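奥纳里(Onari)社区口述史与老歌整理项目
中期进展报告

呈:丹拉迪(Danladi)文化基金项目部
撰写:弗里德里克·富克斯(Friederike Fuchs)

各位好!

上半程走完了,这份报告写起来特别痛快,因为能讲的东西实在太多。去年申请的时候,我们在计划书里写的是“抢救性记录普雷尔伍德(Prerwood)老街区居民会唱、但没有印成谱子的歌”,当时心里其实没底,不知道还剩多少。现在可以告诉大家:比我们想的多得多,而且唱得真好。

一、到目前为止收到了什么

截至六月,录音库里一共有672段录音,最短的只有一句半(一位老人家只记得副歌,但坚持要唱给我们听),最长的是一首接一首不停的婚礼串歌。除了歌,还有讲述:歌是跟谁学的,什么时候唱,后来为什么不唱了。转写出来的文字稿现在有2,052页,全部按演唱者编号归档,纸本和电子本各一份。

最让我们兴奋的是摇篮曲这一类。原计划里它只是一个小节,现在已经长成了单独的一章。同一个调子,住在河东的人家唱成三拍,河西的唱成两拍,词也换了,河东唱的是等船,河西唱的是等雨。加尔巴·奥莫雷吉(Garba Omoregie)把几个版本排在一起对着听,一个下午没离开椅子,出来第一句话是“这够写一本书的”。我们请他先写成一篇短文,初稿已经有了,附在报告后面的材料袋里,欢迎先睹为快。

劳动歌的情况不太均匀。洗羊毛的歌和打谷的歌收得很全,锯木头的歌只找到残句。有受访者提到,锯木厂里原来有一套对唱,两头拉锯的人一人一句,错了拍子就要请对方喝酒。这套对唱我们还没有找到能唱完整的人,下半程会继续找。

二、录音的办法有一点调整

计划书里写的是请演唱者到斯库米茨(Skumitz)活动中心的小录音间来录。试了几次以后,我们改成了以上门为主。录音间里声音确实干净,可是人一坐进去就拘谨,唱得像在考试。回到自家厨房,一边剥豆子一边唱,气息马上就松下来,词也想得起来了。代价是背景里有冰箱、有邻居、有鸟,后期要多花些时间,我们觉得值得。

上门录音的步骤现在基本固定:

先聊天,机器开着但不急着问歌。
请对方唱自己最熟的一首,不打断。
唱完再问来历,把人名地名记清楚,当场念一遍给对方听。
签授权书,讲明白哪些内容可以公开、哪些只留档。
留下一份录音给演唱者本人和家里人。

最后这一条特别受欢迎。有一家把录音拿去在孙女的生日上放,结果又引出来两位会唱的亲戚,主动打电话约我们去!

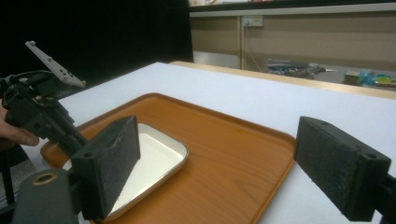
三、记谱与转写

记谱由乌琴纳·阿克潘(Uchenna Akpan)负责。她的做法是先写骨干音,再回头补装饰音,滑音和颤音用一套自己设计的小记号标出来。这套记号最初只有她一个人看得懂,现在配了一页说明,两位学生助手试用下来都说上手很快。我们原本担心记谱会拖后腿,结果它成了全组最稳的一环,真的要好好夸一夸。

转写稍微慢一些,主要卡在方言词上。老街区里至少混着两种口音,有些词只出现在歌里,平时说话不用,查词典也查不到。我们的处理是:听得准的照写,听不准的用括号标出,留待回访时请演唱者确认。宁可多跑一趟,也不替人家猜。有一首采果子的歌,我们一直把其中一个词听成“梯子”,回访才知道是一种鸟的小名,整首歌的意思一下子就通了。

目前还没有核对完的稿子集中在劳动歌部分,预计下半程的前两个月可以清掉。

四、合唱排练与社区活动

这一块在计划书里只占一段,做起来却是热情最高的。奥萨泽·巴西(Osaze Bassey)从收来的歌里挑了9首,改编成简单的两声部,在斯库米茨活动中心组了一个不设门槛的晚间合唱小组。识不识谱都能来,先听录音,再一句一句跟。傍晚六点半开始,常常拖到八点多还不肯散。

改编的原则是尽量少动。原来的调子往往不在规整的大小调里,硬掰直了就没味道了,所以二声部多数时候只是一个持续的低音,让旋律自己走。有几位提供歌曲的老人也来听排练,听到不对的地方会当场站起来纠正,纠正得非常有道理。奥萨泽每次都照改,谱子上现在密密麻麻全是铅笔字,他舍不得重抄,说这一版也要归档。

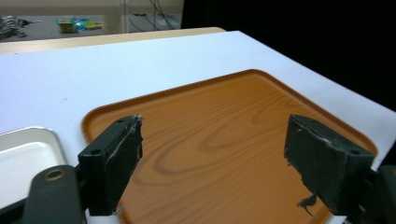 合唱小组的另一个收获是年轻人。组里有中学生,也有刚搬来不久的家庭,他们对这些歌没有任何记忆,学起来反而很放得开。有个孩子把等船那首摇篮曲填了新词,唱的是等公交车,全场笑翻,河东的几位老人却听得很认真,说从前大家也是这么换词的。我们把新词也录了下来,单独放在“新唱”一类里,将来可以和老版本放在一起听。

五、遇到的困难

第一是授权。多数家庭很爽快,但有些歌带有丧葬或祈福的用途,家里人意见不一致,有人愿意公开,有人觉得只该在该唱的时候唱。我们目前把这部分全部设为不公开,只留档,等各家商量好了再说。这会让年底上线的曲目比预想的少一点,我们认为应该这样做。

第二是存储。上门录音的文件比录音间里的大,又要保留未剪辑的原始版本,硬盘吃紧。乔琳·霍阿尼(Jolene Hoani)已经重新做了一套目录和备份办法,每份录音存在两个不同的地点,检索起来也快了很多。设备这一项的预算因此会略有超出,差额可以从录音间租金的结余里补,总额不变,明细见附表。

第三是时间。有几位很想拜访的演唱者年事已高,身体时好时坏,约好的日子常常要改。我们把下半程的日程排得松一些,留出随时可以出门的空当。

六、下半程打算

继续找锯木头的对唱,重点放在普雷尔伍德北边几户老锯工的后人。完成劳动歌的核对和全部回访。把摇篮曲一章定稿,连同加尔巴的短文一起排版。合唱小组争取在秋天办一场小型音乐会,不卖票,请提供歌曲的人坐第一排,中场休息时留半小时给愿意上台唱的任何人。

线上歌库的页面结构已经搭好,每首歌下面会有录音、谱子、歌词和演唱者自己讲的来历。我们很想在正式开放之前请基金的各位先试听一轮,挑挑毛病,尤其是检索词好不好用。试听链接会随下一次财务报表一起寄出。

另外,如果基金那边认识懂老式钢丝录音的人,请务必介绍给我们!一户人家的阁楼上找到了两卷钢丝,盒子上写着演唱者的名字和“收割”两个字,我们还没敢放。

附件:经费使用明细表;摇篮曲短文初稿;合唱曲目单;授权书样本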